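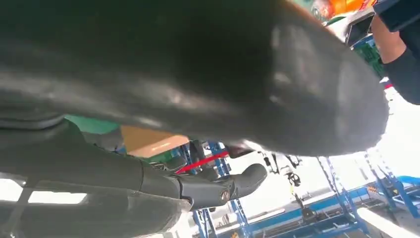 Blue rack uprights, with the ceiling light on.

## Checking a blue storage rack

Do this before you load the shelves.

1. Clear the bottom level and sweep under it.
2. Hold a level against each upright. Shim the foot if it leans.
3. Push every crossbar down into its slots until it seats.
4. Stand 18 inches back and look up along the perforations. Both ends of a crossbar should sit in the same row.
5. Put the heaviest cartons on the lowest level.

Check again after 45 days.

Boonsong Siriwan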